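We started the Skavow Record in March with one notebook, a borrowed desk and a strong feeling that somebody should be sitting in on Prekbridge council meetings again. We still feel that way!

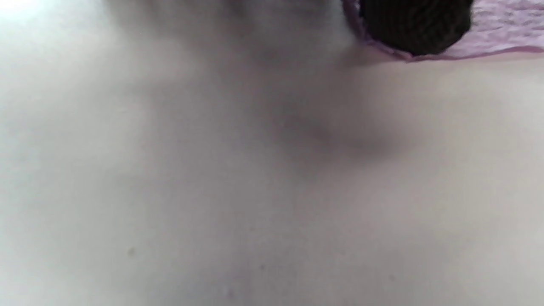 *Pale surface with a soft gray shadow*

## Who we are

Róisín Fahy edits the site and covers the council (all 16 seats of it, late sessions included). Stavros Ristić follows the regional parliament, and loves a budget amendment more than most people love dessert. Rhea Pangilinan runs our Uvidcombe pages and answers the mail.

## What we cover

Votes, hearings, party splits, planning rows and who said what at question time. We publish 4 days a week, and our morning email goes to 914 readers in Prekbridge, Uvidcombe and the villages between.

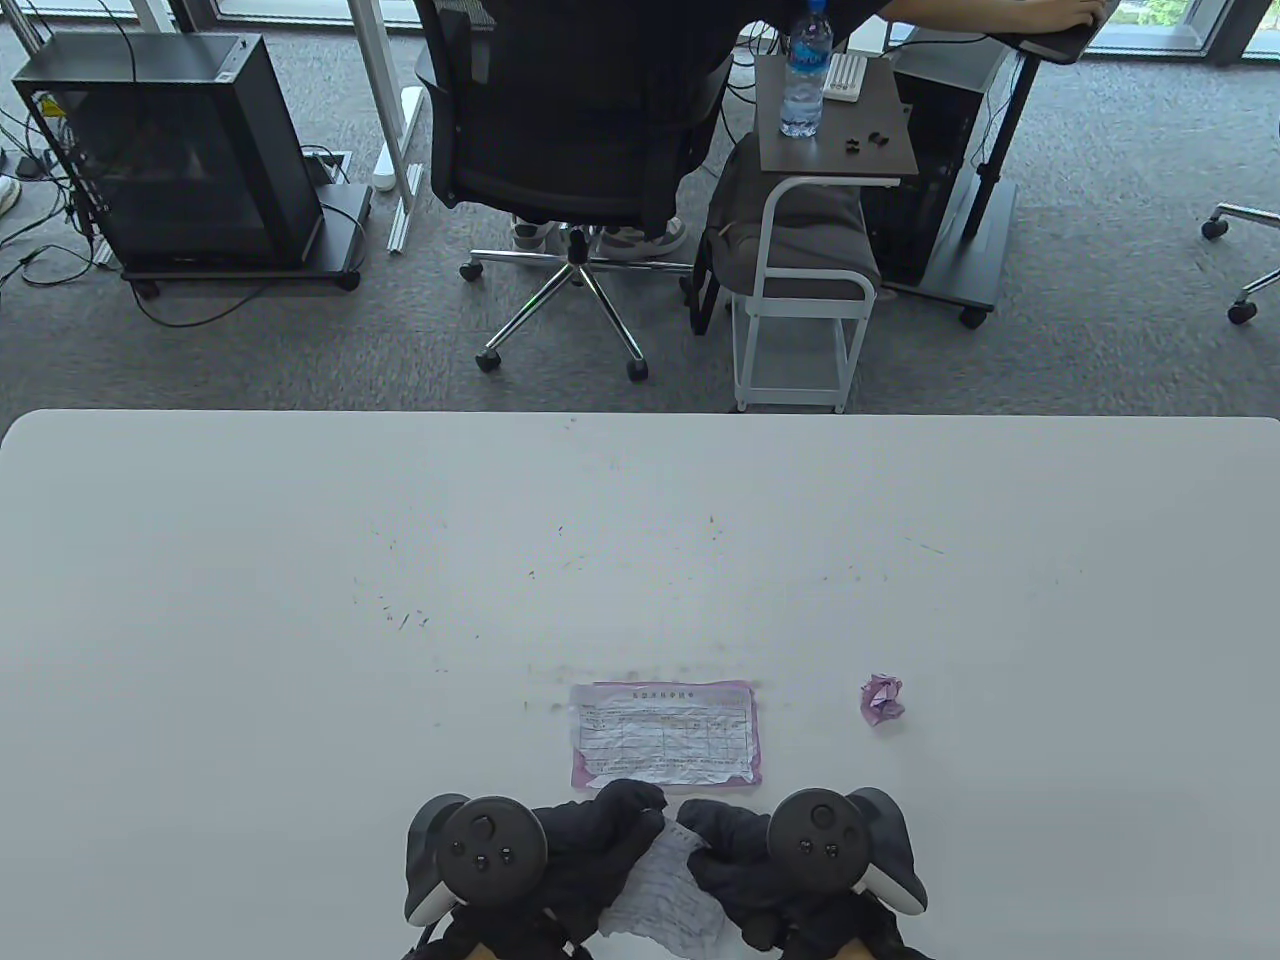
*Creased papers and a pair of controllers on a white tabletop*

No party or candidate pays us. When we get something wrong we fix it and put a note at the top of the story.

Got a tip, or a council letter you can't make sense of? Write to Rhea. We love those.

*Page updated June 16, 2018*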